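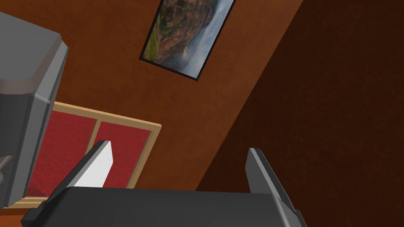
Helex logged 153 grasp failures in the Dultora sim as "object slipped." I don't buy it. Look at the fingers: spread well apart, nothing between them but wall, and the whole room tilted, painting and all. If your wrist view is pointed at a landscape, I'd like to know what the gripper thought it was reaching for.

2/ The vendor note blames friction settings. Friction with what?

3/ My guess is the wrist pose. Tormont found a 90 degree offset in their own config last July, and the fix was one line. The failure label never changed, so the reports kept saying "slipped."

4/ Out of 1061 runs, I want the ones where the fingers touched anything at all. Asked for that list twice. Got a slide deck.

5/ And please — no hardware trial at Choo until someone reads the raw logs.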